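Notebook, gripper bench
29 March 2018

Open day at Arnovley. Setup from eight in the morning, doors at ten. Present from our side: Normunds Kivi, Ieva Juška and me. Lourenço Valente came after lunch for the visitors from Plasalgate.

We had decided to show the simulator on the big screen and keep the real arm behind the barrier, running only the slow pick from tray to tray. The speed limit stayed at 15 percent all day. I asked Normunds to write this on the door also, so that no one changes it between two groups.

Morning notes:
– First group was a school class. They wanted to know if the arm can write. I said not today.
– The simulator was slow to start after the update. Loading the house rooms took 99 seconds, I measured it twice. Next time load before the doors open.
– Projector cable is bad at the connector. Ieva has put tape on it, we must buy a new one.
– The handout still has the old phone number. We printed 600 and used maybe half. Please do not reprint before I correct it.

The real arm made 411 picks until closing, by the counter in the controller. I did not write down the failed ones separately, which was a mistake, and I will add a second counter to the script. The stop button was pressed once by a visitor, with our permission. Restart was normal.

Afternoon, simulator with the Plasalgate people. They work with packing and asked mostly about rounded objects. I explained that the contact model is simple and that we use few polygons to keep the speed. I stopped the run with the orange object between the fingers and the blue one right beyond it, and we talked quite long over this view. 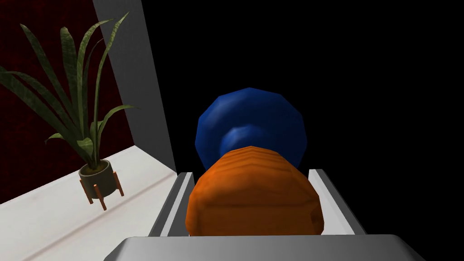

Margus Siliņa asked whether friction values from the simulator can be trusted on a real production line, and said that at Plasalgate they would measure on their own parts first. I agree with him. I promised to send our table of values with the measuring method, but not before Ieva has checked the units.

To do:
– send table to Plasalgate (me, after Ieva)
– new projector cable
– second counter in the pick script
– correct phone number in handout
– ask Quentin Tessier if we can have the larger room for the July visit

Arm parked and power off at 17:40. Barrier is still standing, Normunds takes it down tomorrow.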